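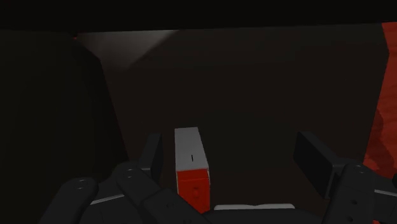
A two-tone block in gray and red. Computer rendering.

The sculptor behind Kereama has had the same studio for seven years, on the second floor of a former dry goods warehouse in Setness. The show opens at Boro in March and fills both floors of the gallery. It is the first time the artist has shown carved work and cast work together.

"I kept them apart for a long time," the artist says. "The carvings were what I sold and the casts were what I did in the evenings. The gallery came to look at carvings and asked what was on the back shelf."

What was on the back shelf was a group of plaster heads, none of them taller than a milk carton. There are now 174 of them. At Boro they will stand on a single long table on the ground floor, unglazed and unpainted, in the order they were made.

"The early ones are bad. I wanted to take them out and the gallery said leave them. We argued about it for a week. They're staying in, but I moved the worst one to the end next to the wall."

Upstairs there are five limestone pieces, the heaviest of which had to go in through a window. The stone comes from Trultidetti, a quarry the artist has bought from since art school. It is a soft, yellowish stone with a lot of shell in it, and it chips easily at the corners.

"People tell me to switch to something harder. I tried a harder stone for one winter and I hated going to work. With this one you can change your mind up to a point. After that you have to live with it."

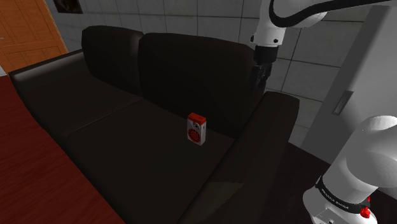 A dark two-seat sofa. Computer rendering.

The title was settled late. Kereama was the name painted over the door of the boarding house where the artist lived as a student, and it has no other connection to the work. An earlier title, dropped in the fall, was simply the number of heads, but that number kept changing.

Asked about the lighting, the artist is brief. "Daylight where we can get it. The upstairs room faces north and the windows are big. If you come at four in the afternoon it will be dim, and I'm fine with that."

The table gave more trouble. The first version was 20 feet long and too high, so that visitors looked the heads in the eye.

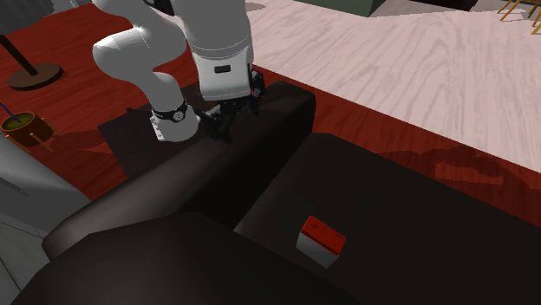 The second version is lower and runs nearly the length of the room. It was built in sections by a carpenter down the street and cost more than the plaster for all the heads put together. "I would have used doors on trestles. The gallery said no to the doors."

There is a small book with the show, printed in an edition of 100, with drawings and no essay. The artist did not want an essay. "I read the ones in other people's books and I like them. I didn't want to read one about me."

After Boro the limestone goes into storage and the heads go back to Setness. A few have been promised to friends. The artist has already started on the next group, which will be made in clay and fired, and expects to lose some of them in the kiln.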